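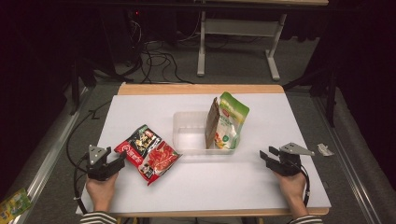

A stand-up pouch leaning in a clear open-topped tray, with a flat snack bag lying beside it.

Stand-up pouch

A stand-up pouch is a flexible food package which can stay upright on a shelf or table without a box. It is used for dried fruit, nuts, snacks, sauces, rice and pet food. The flat bag, sometimes called a pillow bag, is an older and simpler form, and it usually lies on its back or its front when it is put down.

Construction

The pouch is made from layers of film joined together. The lower part has a folded piece, called the gusset, which opens when the food is filled in and gives the pouch its base. Some pouches have gussets also at the sides. The outer layer can be printed plastic or kraft paper, and many producers combine the two, so that one face carries the pictures and another stays plain brown. The top is closed by heat. A zipper under the seal is common in the larger sizes.

Storage at home

A full pouch stands well, but when half of the food is eaten the base becomes weak and the pouch begins to lean. For this reason many households keep pouches in shallow trays or boxes of clear plastic. The wall of the tray supports the pouch and the printed front can still be read. Flat bags are put in the same tray on their edge, or they are laid next to it.

In her household handbook The Dry Shelf, Nazma Talukder advises to place not more than 3 pouches in one small tray, and to turn the opening date to the front.

Local use

In the town of Prarnton, the packing firm Sarkar changed from flat bags to pouches for its dried snacks, in sizes up to 400 grams. The shop Skondis, in the same town, continued to sell both forms. Rónán Gilmartin, who wrote a short history of the firm, gives the number of printed designs in its archive as 1,093. Most of them are for flat bags.

See also

Gusset
Kraft paper
Pillow bag
Food storage container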